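Two Arms, One Towel: speaker notes
Stoston shared workshop, show and tell night, July
Slot is 27 minutes including questions. Last time I ran over and somebody turned the lights off.

OPENING

Ask who folds their own laundry. Wait for hands. Ask who enjoys it. There is always one.

Say what the project is: two small printed arms on a table, learning to fold a piece of cloth. Working name is Sular. It was going to be an acronym and I never got as far as what the letters stood for.

Be upfront that I am not a roboticist. I fix office phone systems. I had a printer, a winter, and a bad attitude toward towels.

WHY CLOTH

Blocks are polite. You put a block down, you come back from lunch, it is where you left it and the same shape. Cloth has opinions. Pick it up by a corner and the other three corners go somewhere private.

I started with blocks, got bored in a weekend, and assumed fabric would be the next step up. It was more like the next four flights.

Mention that one arm gets you almost nowhere. You can drag a cloth around with one arm. To spread it flat you want something holding the other side. So I printed the second arm, and then discovered that I had two of every problem.

THE BUILD

Links are printed, all in blue, because that was the spool on sale. Servos do the joints. Hobby grade, noisy, they whine when they hold a pose. Do the impression if the room is warm.

Print time for one full arm on the workshop machine: 61 hours, counting the elbow bracket that came off the bed looking like a croissant. Apologize again to whoever was waiting for the printer.

Wiring. Leave slack at every joint, more than looks decent. My first harness was beautiful, tied down every inch, and it pulled a connector out the first time the elbow straightened. Now the wires loop all over the place and stay plugged in.

Clamps. Clamp your base before you power anything. The Wavoteo kit I bought for the first arm had a page on this and I skipped it. The arm threw itself on the floor - slowly, with some dignity - and took a mug with it.

(Drink water here. I always forget.)

TEACHING IT

Keep this short, people glaze over.

I move a matching pair of handles, the arms copy me, the computer records what the joints did along with the video. Do that enough times and you train a policy on it, meaning a program that looks at the camera and guesses what I would have done.

It learns your habits, all of them. I tend to hover before I grab. The trained arms now hover before they grab, for longer than I do, like a man choosing a melon.

My first batch was some 11 evenings of recording. I threw out most of it after I noticed I had been starting with the cloth in nearly the same position every time. Change of lighting, change of rumple, and it had no idea. Now I drop the cloth from shoulder height and take what I get.

WHAT WORKS, WHAT DOESN'T

Works: finding the cloth. Getting hold of it, usually. Pulling it more or less open when the crumple is mild.

Doesn't: corners. It will pinch the middle of the fabric with total confidence and then fold that. The result is a shape I have never seen on a shelf.

Also doesn't: two grippers in the same spot. They have no idea the other one exists unless the recordings showed them staying apart. I have replaced 2 wrist servos learning this.

Full folds from a random start: I am not giving a number tonight. If pressed, say "it has happened."

The Horobets people down the hall have offered to let me try their better grippers. Say thank you out loud, they'll be in the back row.

IF YOU WANT TO BUILD ONE

Buy spare servos with the first order. Shipping twice hurts.

Label both ends of every cable. I labeled one end. Ask me how that went, or don't.

Pick a cloth that stands out from your table. I spent a week on a white dishcloth on a white tabletop and the camera was, fairly enough, baffled.

Record in short sessions. After an hour your hands get sloppy and then so does the robot.

QUESTIONS I WILL GET

Could it do a fitted sheet? No. Neither can I.

Is it faster than doing it by hand? Next question.

Can I borrow the printer now? Yes.

Leave the last slide up while people get coffee.
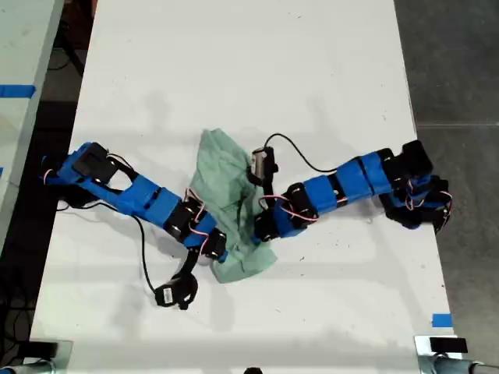
Last slide: both arms and the green cloth, pre-fold.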